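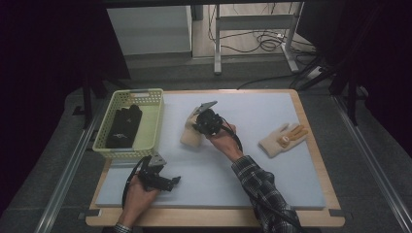

How to Wash and Dry Winter Gloves Without Ruining Them

Most gloves can be cleaned at home in a sink. The method depends on what the outside is made of and whether there is a lining, so read the tag first. If the tag has been cut out, treat the glove as the more delicate of the two things it might be.

What you need

A clean sink or basin
Mild liquid soap, the kind sold for wool or baby clothes
An old toothbrush
Two towels you don't mind getting dirty
A rack, basket or anything else that lets air through from underneath

Skip the fabric softener. It leaves a film on fleece and knit gloves and makes them hold water the next time you are out in the snow.

Step 1. Empty and brush

Turn the cuffs back and shake out sand, lint and road salt. Brush the seams between the fingers with the dry toothbrush. Fasten any hook-and-loop straps so they don't snag the knit. If the gloves have touchscreen tips, brush those lightly or leave them alone.

Step 2. Spot test

Put a drop of soapy water on the inside of one cuff and press a white cloth against it for a minute. If color comes off, wash the gloves separately in cold water and keep the soaking time short.

Step 3. Wash

Fabric and fleece gloves: Fill the basin with cool water and a teaspoon of soap. Put the gloves in, press them down and let them sit for ten minutes. Squeeze them a few times. Work the toothbrush over the palms and fingertips, where most of the dirt is. Don't twist the fingers.

Wool gloves: Same as above, but skip the brush and keep the water cool the whole time. Going from warm water to cold is what felts wool. My own pair went down a full size this way.

Lined ski gloves: If the liner comes out, wash it as a fabric glove. Wipe the shell with a damp cloth and a little soap. If the liner is sewn in, put the gloves on, wash your hands in the basin with them, then take them off by pulling at the cuff. Pulling at the fingertips drags the lining out, and getting it back in place is slow work.

Leather: Don't soak leather unless the tag says you can. Wipe it with a barely damp cloth, let it dry, and rub in a small amount of leather conditioner.

Step 4. Rinse

Drain the basin and refill it with clean cool water. Press and release until the water stays clear. Three changes is usual for dirty work gloves. Soap left in the fingers dries stiff and can itch.

Step 5. Get the water out

Lay one towel flat, put the gloves on it and fold the towel over. Press down with your forearms. Move to the second towel and do it again. For thick gloves, roll the towel up from the fingertips toward the cuff so the water has somewhere to go.

Step 6. Dry

Pull each finger back to its normal length and lay the gloves on the rack. Turn them over after a few hours. Thin gloves left out at night are usually ready by morning. Lined ones can take two days. Keep them off radiators and out of the dryer unless the tag allows it. A fan across the room helps a lot.

Common problems

Gloves still smell: Soak them for 30 minutes in a basin of cool water with half a cup of white vinegar, then wash again. Not for leather.

Fingers dried stiff: Put them on and open and close your hands a few times. If they stay stiff, rinse again.

Lining came out: Push it back one finger at a time with the handle of a wooden spoon, starting with the little finger.

Storing them in April

Wash before you put them away. Moths go for wool that has skin oil on it. Clip each pair together at the cuff and store them flat in a box with a lid. Write on the box whose they are, especially if you have kids who will need the next size up.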